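Visit to the Dlamini knitting and finishing works, Fomdale
Jan 30, 2018

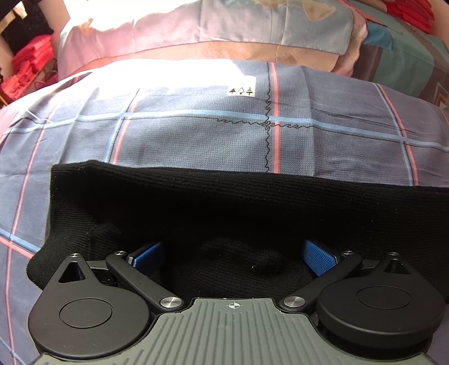
Radwa Ragab and I arrived at the side gate at 7 and were signed in by Nassoro Koech, the shift engineer. The visit covered yarn storage, circular knitting, relaxation and final inspection. Dyeing was closed for a boiler check.

Yarn is held at 65 percent relative humidity for two days before use. Cones are weighed on arrival and again at the machine. Koech said most of the stripe faults they had last year were traced to mixed lots on one creel, so lot tags are now clipped to every cone.

The knitting hall has 14 circular machines, all single jersey at present. Two were down for needle changes. Stitch length is checked by unraveling a marked course and measuring the yarn, once per roll. The target for the black cotton jersey is 2.8 mm and the log sheets we were shown stayed within 0.05 of it.

Relaxation was the part I had come for. Rolls are opened, laid flat on racks and left for 24 hours before cutting. Widthwise shrinkage after five washes was given as 4 percent, against 7 for fabric cut straight from the roll. Ragab asked for the wash test method and was handed a copy. It uses line drying, so the figures can't be compared directly with our tumble results.

Fabric weight at inspection is 165 grams per square meter. Samples are cut with a round die from the left, center and right of each roll. Edge samples ran slightly heavy.

Koech will send the February shrinkage logs. The dye house visit still has to be booked.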